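Trip Planner and Office All-Rounder, Walking and Rail Holidays
Kevmont Journeys, Vernlow office. Full time, starting in April
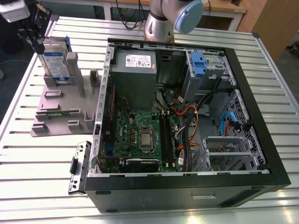 Kevmont plans small-group and tailor-made trips in the mountains and along the coast, mostly on foot and by train, and we're looking for another planner to join us at our Vernlow office. We're a team of five and we all do a bit of everything. On a normal day you might be pricing a hut-to-hut week for a family, calling a guesthouse about a vegan breakfast, and then finding out which ferry still runs once the summer timetable ends. Some days are less glamorous, and you'll meet the inside of a desktop tower like the one on the bench, side panel off and the processor sitting there without its cooler, because we look after our own office machines too. You don't need to know a thing about computers to apply (Gavin Buchanan handles the hard parts), but we do like people who are happy to pitch in!

What you'll be doing

Most of your time will go into building trips. A guest writes to us with a rough idea, sometimes just "somewhere green, not too steep, good food," and you turn it into a day-by-day plan with trains, rooms, luggage transfers and walking notes. You'll talk it over with them by phone or email, change it as often as it needs changing, and stay their contact until they're home again.

You'll also look after a region of your own. For this job that's the Dlamini Valley and the lakes above it, which we added to the program last year and completely fell for. We have 66 places to stay on our books there, from farm rooms to one slightly grand old hotel with a piano on the landing, and you'll get to know the owners well. Twice a year you'll travel out to walk the routes, sleep in the rooms, check the notes against the signposts and eat more cake than is sensible.

The rest is shared between us: answering the phone, packing the travel wallets, updating the website, and taking a turn with the out-of-hours line in season. That comes to around two evenings a month, and they're paid on top.

Who we'd love to hear from

You've worked with travelers before, whether at an agency, a hotel front desk, a visitor center or out on the trail as a guide. You write a clear, friendly email. You like maps and timetables, and a missed connection makes you want to find the next one. You can walk ten miles with some climbing and still be decent company at dinner.

A second language would be a big help, Italian or German most of all. We use a booking system called Basus, which takes a week or so to learn, and we'll teach you.

If you've been out of work for a while, or you're coming from another field and have a good story about a trip you planned for friends, please write anyway. Fraser Gillies came to us from a bakery and now runs our whole rail program.

What we offer

A permanent job with a fair salary, which we'll put in writing before the first interview so you can decide if it suits you. Paid vacation, plus one free place each year on any of our group walks. A boot allowance. You can work from home up to 2 days a week after the first season, and we're open to job shares, so tell us if that would work better for you.

For your first few weeks you'll sit with Kirstin Baxter, who set up the lakes program and knows every bus driver in the valley. Then you'll head out with Primo Martinelli, our lead guide there, for your first inspection trip.

How to apply

Send us your résumé and a one-page letter. In the letter, tell us about a place you'd send a friend for three nights without a car, and how you'd get them there. We read every one of these and enjoy them enormously!

Address it to Cledwyn Parri at the Vernlow office, by mail or through the contact form on our website. Applications are open until the end of March 2026. Interviews are in person or by video, whichever is easier for you, and they include a short planning exercise with a real timetable. Coffee provided if you come in.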